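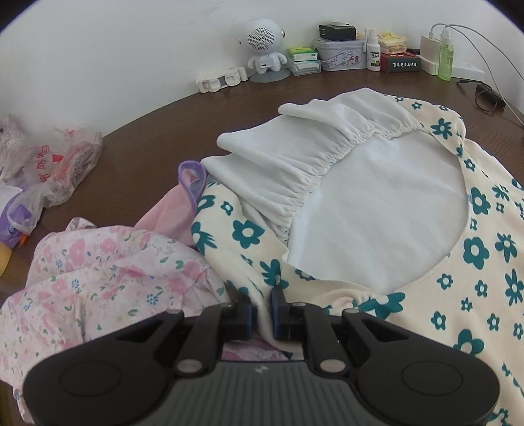
*Fig. 1. Hand-held gripper holding a fold at the edge of the printed garment. The other garment is at the left.*

Hello all,

thank you for the comments on the Vosimero draft. I answer the longest one here on the list, as it concerns the main result and other people may have the same doubt.

> In section 4 you write that the edge-first policy "finds the opening" of the garment. I am not convinced. With printed cloth the network could simply learn that the flowers stop where the lining starts. Did you test plain cloth? Also, I can't find how many demonstrations were used for the Bereo baseline. The text says 400 but the table says 300.

First the easy part. The table is correct: the baseline was trained on 300 demonstrations. The number 400 is from the older version of the split, and I forgot to change it in the text. Our own policy also uses 300, so the comparison is fair. The complete Akyol set has 1087 demonstrations, but the rest are towels and trousers and they are not part of section 4.

Now the harder part. You are right that the print helps. In Fig. 1 the cloth is cream with dark teal flowers and the lining inside the opening is plain white, so a network can separate them by pattern alone. We did the following check in November. We converted all wrist images to gray and blurred them until the small flowers disappear, then trained again from zero with the same seeds. The first grasp on the rim became worse, but it stayed clearly better than the baseline. I read this as: the policy uses the print when there is one, and uses the seam and the folds when there is not. I would not claim more than this.

We have tested plain garments too, but only 2 of them, and I don't want to put a percentage on such a small set. I will describe them in the appendix without a number.

One more point that the quoted message does not raise but I think is important. The labels mark where the fingertips close, and they do not say how many layers are between the pads. A folded strip, like the one in the figure, gets the same label as a single layer. For opening a garment this matters a lot - if both sides of the cloth are pinched together, the next pull can't separate them. I looked for a cheap way to get the layer count from the finger gap, but the gap depends too much on the fabric. If somebody on the list has tried this with thin cotton, please write to me.

Changes I will make before the next version:

- correct 400 to 300 in section 4
- replace "finds the opening" with "grasps the rim of the opening"
- add the gray and blurred experiment, with the curves
- state the layer problem in the limitations

The training scripts are in the Brullelero repository, in the branch `rim-first`. The blurred images are not uploaded yet - the folder is large and I must first ask for more space.

Best regards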